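Chapter 5
Teaching by Showing

Think about the last time you taught someone a household chore. You probably didn't write out the angle of every elbow. You said "watch me," did it once or twice, and handed over the job. Robots can learn this way too, and it is one of the most exciting ideas in this book!
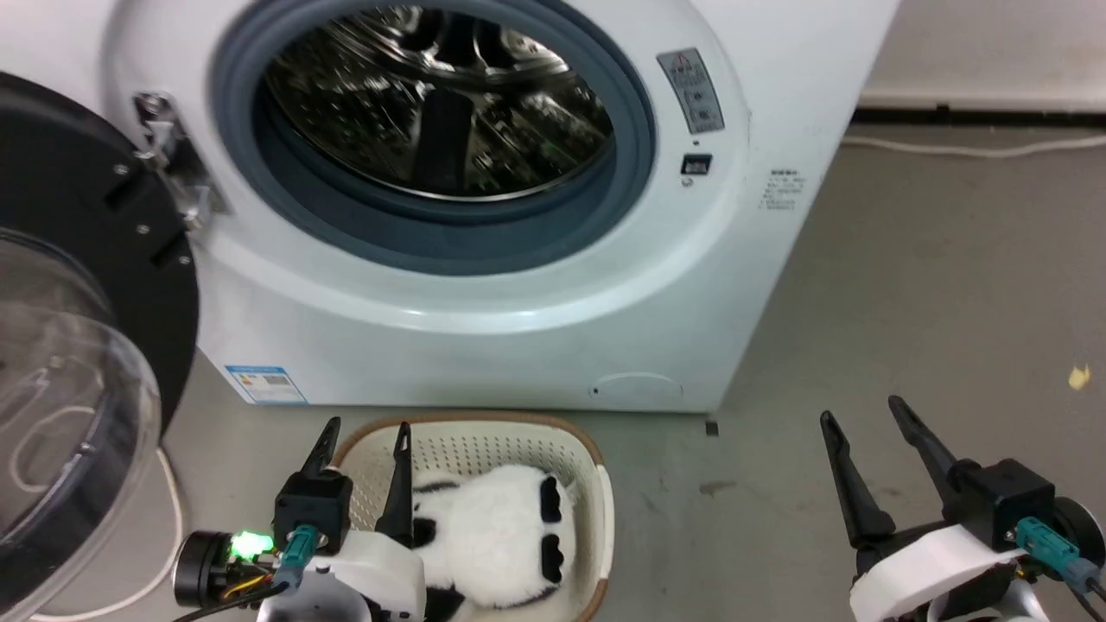
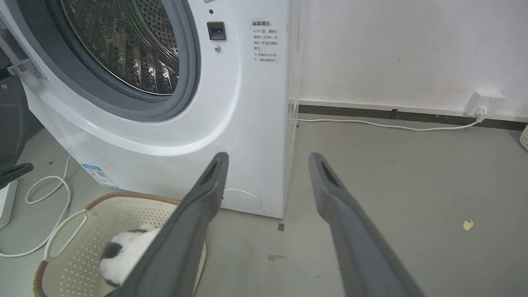 A washing machine with its door open, a toy panda in a basket, and a robot's grippers close by.

Laundry looks simple until you try to put it into code. How far do the fingers open before they close on soft fur? Which way should the wrist turn so that a floppy toy clears the rubber seal? A person steering the arms by remote control answers these questions without stopping to think, and the robot records every answer as joint positions and camera views. We call one such recording a demonstration.

There are 2 main ways to give one. In hand guiding, you take hold of the arm itself and move it through the task. In teleoperation, you stand back and drive it with a controller or a second pair of arms. Both have their fans, and you will try both in the Rotora exercises.

How many demonstrations are enough? The Hakville laundry set, which we use through the rest of this chapter, has 2,810 of them, and you can get surprisingly good results with the first 1,000. Before we load any data, though, we need to look closely at what a single demonstration contains, starting with time steps.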